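Galholm Hand Comparison – FAQ

What is being compared?
Two controllers, Zanasura and Rillwood, driving the same pair of multi-fingered hands in simulation. The task is picking a small food item off a cutting board.

How many trials are there?
881 per controller. Each object pose is repeated with 16 random seeds.

Are both arms active?
Yes. Both are simulated at all times, even when a task needs one hand.
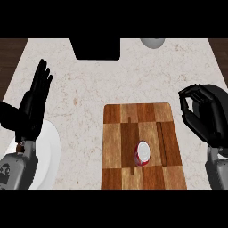

Joint targets are sent to each hand separately. A trial is logged as failed if either hand strikes the board – light fingertip contact is allowed.

Can I use my own gripper model?
Yes, if it loads without errors in version 2 of the Szénási importer. Parallel-jaw models need a separate config file.

Why do my scores differ from the table?
Check the physics time step first. Send remaining questions to Ilona Bozsik with the log attached.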